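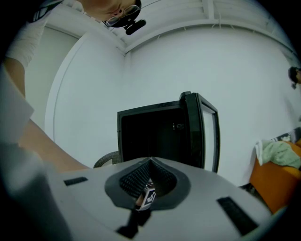 Section 3. Placing the cabinet and hanging the door

Welcome to the fun part! The carton is gone, the tape is off, and you get to decide where the Vimudano will live. It is the same box on the outside whether you bought the cooled version or the plain storage version, so most of this section is for everyone. Steps marked COOLED ONLY can be skipped if your cabinet has no power cord.

Read the whole section once before you lift anything. It goes quickly, and you'll be glad you know about the door before you push the cabinet into a tight corner.

What you need

A friend for the lifting
A Phillips screwdriver, medium size
A small level (the free one in the feet bag is fine, a longer one is nicer)
A soft blanket or a flattened piece of the carton
A damp cloth and a little dish soap
The bag marked 162, with the hinge caps and the spare hinge pin

3.1 Choosing the spot

1. Pick a hard, flat floor or a sturdy low bench. Thick rugs let the feet sink, and the cabinet will lean a little more every week.

2. Leave a gap the width of your hand behind the back panel. COOLED ONLY: leave the same gap on both sides, and nothing stacked on top.

3. Stand where the cabinet will go and swing your arm out as if you were opening the door. Do you hit a table leg? A wall? Try it now, with your arm, because a full cabinet is no joy to move.

4. Keep it out of direct sun. A black finish looks wonderful, and it also soaks up an afternoon's worth of heat through a west window.

5. COOLED ONLY: plug straight into a wall outlet. Do not share the outlet with a 2000-watt heater, a kettle or anything else that heats.

NOTE: Adwoa Essien, who tested the first Ulmont cabinets in her own kitchen, keeps hers under a window counter with the door swinging toward the sink. She says it changed how she makes breakfast. We love that spot, if your kitchen has one.

3.2 Standing it up and leveling

1. Lay the blanket where you plan to work. Lower the cabinet onto its back with one person at each end.

CAUTION: Tape the door shut before you tip the cabinet. A loose door can swing and pinch fingers.

2. Screw in the four feet by hand until they stop. Then back each one out by two full turns, so there is room to adjust either way.

3. Stand the cabinet up together. Bend your knees, keep your hands on the bottom edge, and do not pull on the door.

4. Put the level on top, front to back. The bubble should sit just a hair toward the rear. With the cabinet tipped back that tiny bit, the door closes itself with a lovely soft thump.

5. Turn the level side to side and adjust the front feet until the bubble is centered.

6. COOLED ONLY: let the cabinet stand for 30 minutes before plugging it in. If it traveled lying down, leave it overnight.

3.3 Which way should the door open?

The door leaves our workshop hinged on the right, so it swings open toward the right as you face the cabinet. That suits most rooms. If it doesn't suit yours, you can move the hinges to the left, and it really is easier than it sounds! Allow 15 minutes the first time.

CAUTION: COOLED ONLY: unplug the cabinet before touching the hinges.

1. Empty the cabinet and the door.

2. Open the door partway and have your helper hold it from underneath with both hands.

3. Remove the two screws from the top hinge. Put them in a cup. (Please do use a cup. These screws love to roll under things.)

4. Lift the door straight up off the bottom pin and lay it on the blanket with the inside facing up.

5. Pop out the two caps on the left side of the cabinet with a fingernail and press them into the holes on the right.

6. Move the bottom pin to the left, then set the door down on it. You should feel it drop into place.

7. Fit the top hinge, start both screws by hand, line up the door edge with the side of the cabinet, and only then tighten.

8. Open and close the door several times. If it rubs, loosen the top screws half a turn, nudge the door and tighten again.

NOTE: A door that springs back open has usually caught a fold in the seal. Run your finger all the way around the thick border and smooth it flat. A seal that was squashed in shipping will relax if you warm it gently with a cloth dipped in warm water.

3.4 First wipe-down

1. Wash the inside with warm water and a drop of dish soap. Wipe with plain water, then dry.

2. Do the inner panel of the door as well, and get the cloth into the corners where the panel meets the border.

3. Leave the door wide open while everything airs out. An hour is plenty in a warm room.

4. Slide in the shelves, lip at the back. Try a few heights before you settle. Tall things at the bottom and little jars near eye level is a great way to start, and you can change it whenever you like.

CAUTION: No bleach, scouring powder or steel wool, inside or out.

3.5 If something isn't right

The cabinet rocks. One foot is off the floor. Press each top corner in turn to find it, and turn that foot out until the rocking stops.

The door drops when opened. Tighten the top hinge screws.

There is a smell inside. Wash again and air it longer, then leave an open dish of baking soda on the bottom shelf.

A hinge cap is missing. Look in the bag marked 162 first, then write to Etornam Bawa at the Ulmont parts desk, who will mail you one.

Go on to Section 4 for loading the shelves and the door.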